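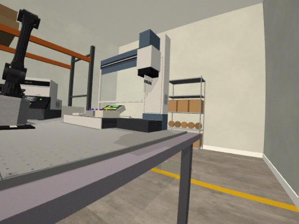
The Lurel Tube and Plate Label Kit was purchased for the teaching and shared laboratories at the Boonyarit Institute in August, as a possible replacement for the Tratetti rolls that have been in general use. The review covers the kit as delivered: the label stock, the desktop dispenser, the two marking pens and the template software. It is intended for laboratory managers deciding what to order for the coming term.

## What is supplied

The standard box contains 900 labels on a single roll, a weighted dispenser, a fine pen and a medium pen, and a printed card with the download address for the templates. Labels are white with a clear tail that wraps over the written area and protects it. One size fits small tubes and a second, narrower size is meant for the short edge of a plate. Both are on the same roll in alternating rows. Users who need only one size will find half of the roll of little value to them, and Lurel does not offer single-size rolls in the standard kit.

The dispenser is heavy enough to be used with one gloved hand. Its cutting edge is guarded and caused no difficulty in use. The lid does not latch and came off whenever the dispenser was carried by the top.

## Writing and printing

Handwriting on the Lurel stock is clear. The fine pen dries quickly and did not smear under a glove after a short wait. The medium pen is too broad for tube labels and was soon set aside. Ordinary ballpoint skips on the surface and should be avoided.

Printing was tested on the Grusard desktop printer already held by the stockroom. The roll feeds without an adapter, although the sensor must be set to gap mode by hand each time the roll is changed. Print was sharp down to the smallest type that staff could read comfortably. Template software is plain but adequate. It accepts a spreadsheet, numbers a series correctly and will print up to 100 labels in one job. Longer jobs have to be divided, and the software gives no warning when it drops the remainder. Users should check the last number printed before leaving the printer.

## Cold, heat and solvents

Labels applied to dry tubes held well through freezing and thawing. Labels applied to tubes already taken from the freezer did not hold, and the printed card should say so more plainly than it does. Wiping with alcohol had no effect on printed text under the clear tail. Handwriting left outside the tail was lost at the first wipe.

Heated work is the more demanding case for plate labels. The narrow label stayed flat on the edge of the plate and left no residue when peeled. The Tratetti label, tested in the same manner, lifted at one corner and left a line of adhesive that had to be cleaned off. Placement matters with either product: a label that rides up over the rim can interfere with the seal, and staff should keep it below the shoulder of the plate. 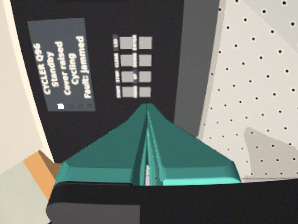
*Cycler Q96, display and control face.*

## Storage of the roll

Lurel asks that opened rolls be kept in their bag and away from direct light. A roll left on a windowsill for 7 weeks yellowed along the outer turns, and the adhesive on those turns was weaker. The inner turns were unaffected. The bag supplied has no zipper and tears easily, so a replacement bag should be provided at each station.

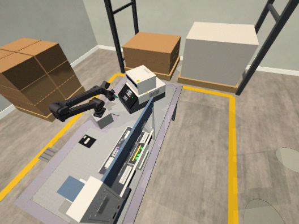 Removal from glass is less satisfactory than removal from plastic. On reusable bottles the backing tends to split, leaving the lower layer behind. Soaking in warm water clears it. Laboratories that label mostly glass would be better served by the Tratetti rolls, which come away whole from that surface.

## Cost and ordering

The Lurel kit costs more per label than Tratetti. Much of the difference lies in the dispenser, and refill rolls are closer in price. Laboratories that already own a dispenser should order refills only. Pens are sold separately, and the fine pen is worth keeping in stock.

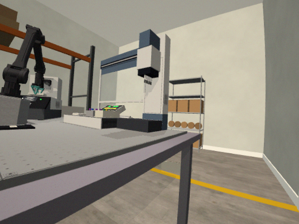 **Shared Laboratory Services, Boonyarit Institute**

## Recommendation

The Lurel kit is recommended for laboratories that label plastic tubes and plates for frozen storage or heated work. It is not recommended as a general label for glassware. One kit per room is sufficient, with refills held in the stockroom.

Rating: 7 out of 10. Points were withheld for the mixed roll, the loose dispenser lid and the missing warning in the template software. Requests for sample labels may be made at the stockroom window before 2 p.m.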